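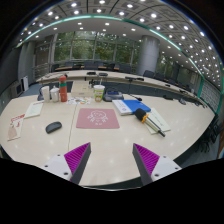

Ciarán Ó Ceallaigh
Product Manager, Desk and Meeting Room, Corasix

Pilta Desk Mat, small, dusty pink

Item 401
Rectangular, rounded corners, white line drawing

The Pilta is a small mat for people who work at a big table. In our Darnport office we keep one on the conference table, which has a pale wood-grain top, and the pink is easy to find there among the papers, the cups and the bottles that collect during the day. I put my mouse next to it when I read and on it when I work.

The drawing is a cartoon figure with a round face, made only with white lines. Customers ask us if it has a name. It does not have one. The artist at Coughlan drew it for a calendar page in February and we liked it so much that we asked to use it on a mat.

Size and material
The mat is 264 mm on the long side. The top is a smooth woven fabric and the underside is natural rubber. It stays in place on wood, laminate and glass. On a table with a joint between two panels, please lay the mat completely on one panel, otherwise the mouse will feel the step.

Use
Works with optical and laser mice. It can also be used under a cup, but it is not a heat-protecting mat, so please do not put a pan or a teapot on it.

Cleaning
Wipe with a damp cloth and a little dish soap. Let it dry flat. Do not put it in the washing machine or on a radiator. Coffee comes out well if you clean it the same day. Red wine we could not remove completely.

Delivery
Every mat is sent flat in a cardboard sleeve. If yours was bent at one corner on the way, leave it under some heavy books for one night. When the corner still stands up after this, write to us and we will send another one.

Orders for offices
From 23 pieces we can pack the mats together in one carton without the single sleeves. A full carton holds 40. Please tell us the delivery floor and if there is an elevator.

Also in this series: Pilta coaster, Pilta large mat (gray only, at the moment sold out).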